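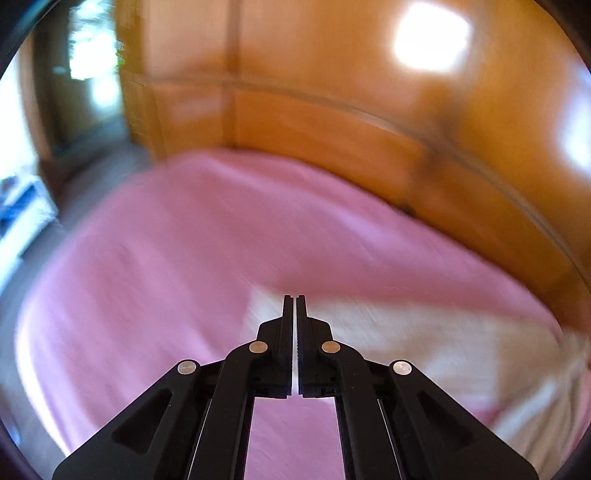

Guthrie students take hand-held grippers home for Ronden project

Students in the robotics club at Guthrie High School in Nornerdale are spending part of June recording household chores with hand-held grippers. The club plans to use the recordings to train Ronden, its two-fingered robot arm.

Each student signs out a gripper for the week and works in a bedroom or kitchen at home. Bedrooms came first - the club wants Ronden to handle sheets and other cloth before it moves on to dishes. A session lasts 30 minutes, and members are asked to keep the fingers in view the whole time.

The club had 2824 clips on its drive by the start of the month. Nearly 80 were thrown out for blur.

Ronden is due to compete at the student robotics meet in Vitadby, where teams must fold a towel and place it on a shelf. Guthrie entered last year with a wheeled robot and did not reach the final round.

The club meets after school at 3:30 in the old shop building, built in 1942. New members can join through the school office.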